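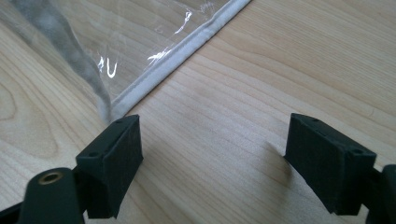

By the Editorial Board, Pulville

The open day that Borkent held on Tuesday deserves more credit than it has received. Visitors were shown hand-held grippers working with ordinary household things, clear plastic and thick fluff among them, and were allowed to ask what the machines still cannot do. The staff answered plainly. Of 19 tasks on the printed program, they said, seven were not yet reliable.
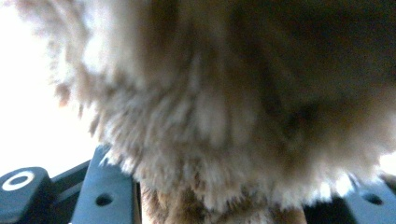 Soft goods were high on that list, and we respect the firm for saying so. Drutent, by contrast, admits the public only to a finished show. The town council is now weighing support for both firms. It should ask each to open its doors every July - failures included - before any money is promised.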